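Do You Really Lose Most of Your Heat Through Your Head? 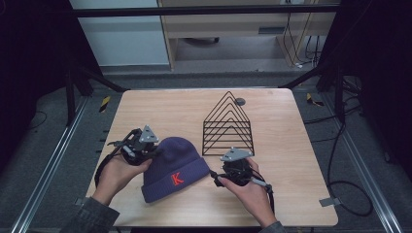 A knit beanie with a folded cuff and a letter K.

You have probably heard this one from a grown-up standing by the front door. "Put your hat on! You lose half your heat through your head!" Sometimes it's half. Sometimes it's 80 percent. When a number keeps changing depending on who is talking, that's a good time to get suspicious.

So let's poke at it.

First, where does body heat come from?

Your body makes heat all day long, even when you're asleep. It comes from the food you eat. Your muscles, your liver, your brain and your heart all use up energy from food, and some of that energy turns into warmth. You can't switch it off.

That warmth has to go somewhere. It moves from your insides to your skin, carried mostly by your blood, and then it leaks into the air. Heat always travels from a warmer thing to a cooler thing. On a chilly March morning the air is a lot cooler than you are, so the heat leaves quickly.

Now the suspicious part

Suppose half your heat really did go out through your head. Then going outside with no hat should feel as bad as going outside with no pants. Does it? Think about it (please don't test it at the bus stop).

Your head is only a small part of you. In a grown-up, the head has around a tenth of the body's skin. Skin is where heat gets out. If everything else is equal, a tenth of the skin should lose something like a tenth of the heat. Scientists who have measured people in cold water found numbers pretty close to that. They did not find half.

Kids' heads are bigger compared to the rest of them, and babies' heads are bigger still. That means a hat matters more for a baby than for your uncle. It still doesn't get you to 80 percent.

Where did the idea come from?

People often blame old army tests from the middle of the last century. The way the story goes, people were put in warm suits that covered them up to the neck and were sent out into the cold. Their heads were bare. Guess where most of the heat came out?

Well, of course it came out of their heads! If you wear a snowsuit with one bare foot, you'll lose a lot of heat through that foot. It doesn't make feet magic.

I should be fair and say that I'm not sure this story explains the whole thing. Stories about where a mistake came from can be mistakes too. People repeat them because they're fun to tell.

But my head FEELS cold

It sure does. Your face and ears notice cold more than, say, your back. Ears are thin and stick out into the wind. And your head is often the only part you left uncovered, so it gets all the blame.

Feeling cold and losing heat are two different things. Your nose can feel like an ice cube while the rest of you is perfectly fine.

How does a hat work, then?

A hat doesn't make any heat. Put a hat on a rock, leave it outside overnight, and in the morning you'll have a cold rock in a hat.

What a hat does is slow heat down. Knitted yarn is full of tiny gaps, and those gaps hold air. Air that stays still is very bad at passing heat along. Your head warms up that trapped air, and it sits there like a thin blanket. A folded cuff gives you extra layers over your ears.

Wind spoils this by pushing the warm air out through the holes. Water spoils it as well, by filling up the gaps where the air used to be. A soaking wet hat can be a pretty useless hat.

Be picky about labels

Say you see a hat with a tag that says "500% WARMER!" Warmer than what? A different hat? A paper napkin? No hat at all? If the tag doesn't tell you, the number doesn't mean anything. You're allowed to ask, even if the person selling it looks annoyed.

Try it yourself

You need two jars with lids, a hat, warm water from the tap and a thermometer. Ask an adult to help.

Fill both jars with the same amount of warm water. Write down the temperature of each one. Put the lids on and pull the hat over one jar. Wait 48 minutes, or until you're bored. Check the temperatures again.

Which jar cooled down more? Did the jar with the hat ever get warmer than when it started? Do it a second time before you believe the answer. One try can fool you, especially if one jar was next to a drafty window.

So should I wear a hat?

Yes, if it's cold. Your ears will thank you, and any bare skin is losing heat you might want to keep. The grown-up at the door was right about the hat. The number was the trouble.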